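Trellby publishes first results from household chore trials

Drundusthorpe, February — Trellby has released results from 11 months of trials in which robot arms were set to ordinary jobs in furnished rooms and a small shop unit. The arms made 2248 attempts across 50 tasks, among them drawing curtains, folding towels and filling shelves.

Rigid items of known size gave the best results. Cloth remains difficult. A curtain changes shape as soon as it is gripped, and strong daylight from a window reduces the contrast the control software needs to find an edge.

Trellby does not consider the system ready for unattended use in homes. Shop-floor work is closer — shelf filling ran with a member of staff nearby, who stepped in at roughly one attempt in nine.

The next phase, run with Cirnholm, will add 1000 attempts on fabric alone. Cable routing at the wrist will also be reviewed, as a loose loop can catch on soft furnishings.

The full results tables are available from the Trellby press office on request.
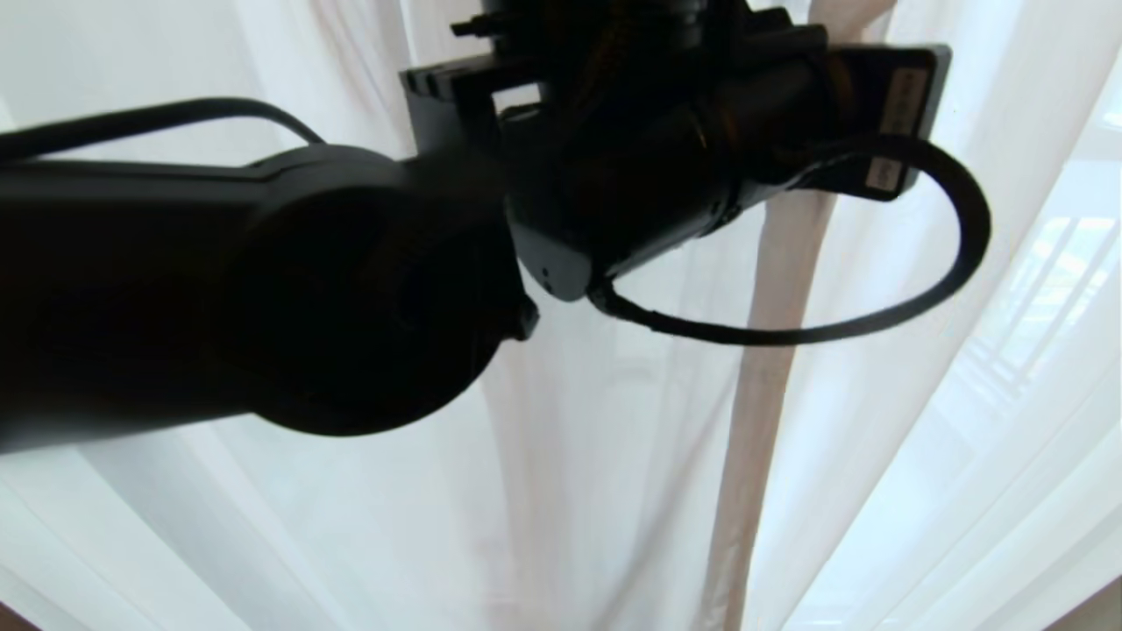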